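Pikevon are coming home! The band have added a September show at the Jakham in Anomville, the last stop on a tour that has already packed out rooms twice the size of the clubs they were playing last year. The Jakham holds 3,000 and the first 2,000 tickets went in 90 minutes, so don't sit on this one.
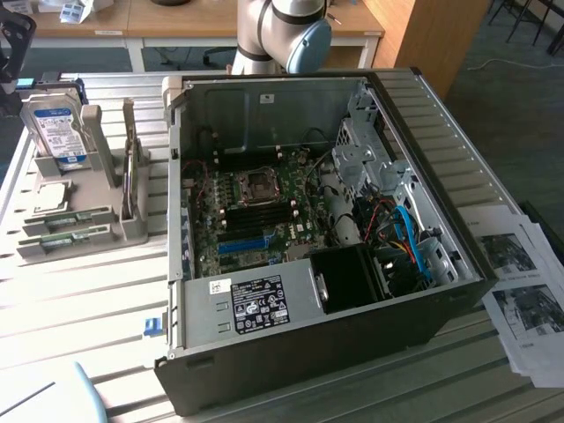 Zawadzka opens with a full set, and if you caught her spring EP you'll know to get there early (doors are at 6:30 p.m.). Tickets are limited to 4 per person, at the box office or online.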